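From: Ayuba Aryee
To: household-linens list
Subject: Re: [linens] Folding towels that have gone stiff / the Drorel question

> I have a stack of old cotton kitchen towels, the off-white kind, that came
> out of my aunt's house on Dudley. They have been washed so many times they
> have opinions. I fold them in half and one layer creeps. I fold them again
> and the edges are nowhere near each other. Is there a trick, or should I
> cut them up for rags and get on with my life? Also, does anyone still use
> Drorel soap flakes on yellow spots, or has everybody moved on to the
> powders?
>
> Sorry if this was covered in November. I searched the archive and got 539
> hits for "towel," as you might expect.

Cutting them up is always available to you, and I would put it off. A rag is a towel with no way back.

I've been folding the same sort of thing lately, and I have come to believe that most of the trouble with an old towel happens before the first fold. People pick it up by whatever corner is nearest, flop it over, and then spend a minute patting at it like a nervous dog. The creep you describe is usually a wrinkle that got folded in. It stays in there and pushes everything sideways.

Mine are the same vintage as yours, by the sound of it. Off-white if you're being polite, rough to the hand, and one has a little yellowish spot near an edge that I have stopped taking personally. It also has a loose white strip of fabric down at one end, and that strip goes wherever it likes. My first rule used to be "trim anything that hangs." I've softened on that. If you trim the strip you're left with a raw edge, and then you have a hemming project, and I did not join this list to have hemming projects. (I know some of you did. Bless you.)
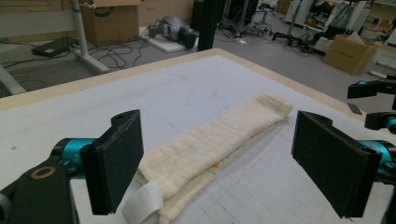 What I do, in order

1. Clear more table than you think you need. A towel that hangs over the side gets pulled by its own weight and you'll be fighting it. Mine is a white board on a wooden tabletop, with a faint printed grid on part of it, and the grid turns out to be the best towel-folding aid I own. Any old cutting mat would do the same job. My sister uses the tiles on her kitchen counter and gets a better result than I do, and mentions it.

2. Take hold of the two opposite ends and stretch the towel out sideways. Don't yank. An old weave will give you a little and then it'll give you a hole.

3. Lay it down while it's still under tension. This is the step everybody skips. If you let go and then smooth it, you are back to patting the dog.

4. Look at it against the lines. It will not be square. It hasn't been square since it was sold. Decide which long edge you are going to believe and ignore the other one.

5. Fold toward the edge you believe in. Any slop ends up inside, where guests can't see it.

6. Second fold the other way. If there's a loose strip, tuck it under before this one. If it escapes, and it does, I leave it.

7. Into the basket with it.

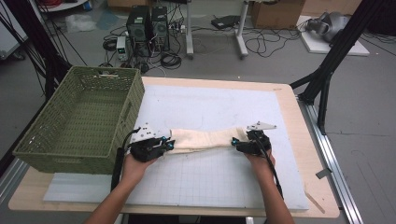 Ends held, cream towel, olive basket waiting on the left.

On baskets, because someone will ask. I like an open-topped one with straight sides and handle slots. The round ones look nice in a catalog and they turn a flat stack into a nest. I had a round one from Amegashie for years and every towel in it came out with a curve, like a potato chip.

I keep the basket to the left of the work. I'm told this is backward. I have been told so on this list 3 times, by the same person, who knows who they are.

Now, Drorel. I still have a box and I still use it, mainly out of loyalty. On a fresh spot the flakes are fine. On an old yellow spot I've soaked, rinsed, soaked again, hung the thing in the sun, and ended up with a very clean yellow spot. The Akden powder did a little better for me, but it also made the towel feel like a cereal box, so you pay for it one way or the other. If you go the powder route, rinse twice and skip the dryer for that load. Somebody here, I forget who, swears by lemon juice. I tried it once and the kitchen smelled wonderful.

A word on stiffness, which was your real question and which I've been wandering around. Part of it is leftover soap. Run them once with no soap at all, warm, and see if the water goes cloudy. Mine did, and I'd been feeling quite smug about my rinsing up to then. They came out softer, not soft. They also folded better for a few weeks before going back to their old ways.

If after all this you still have one that won't lie down, roll it. Rolling is cheating, and I do it with two of mine. They stand at the end of the basket and look like I meant it.

One more thing, on the archive. The good folding thread is older than you'd guess and is filed under "napkins," for reasons that made sense to whoever started it. It runs to 159 messages, and the useful part is in the first dozen, before the argument about thirds. I'm a halves man myself and I'm not getting back into it.

How many towels did you get from the house, by the way? If it's a big stack I'd be glad to take a few off your hands. I'd pay the postage.

Ayuba

--
To leave the list, send a blank message with "signoff linens" in the subject.
Please trim your quotes. Attachments over 200 KB are held until somebody wakes up.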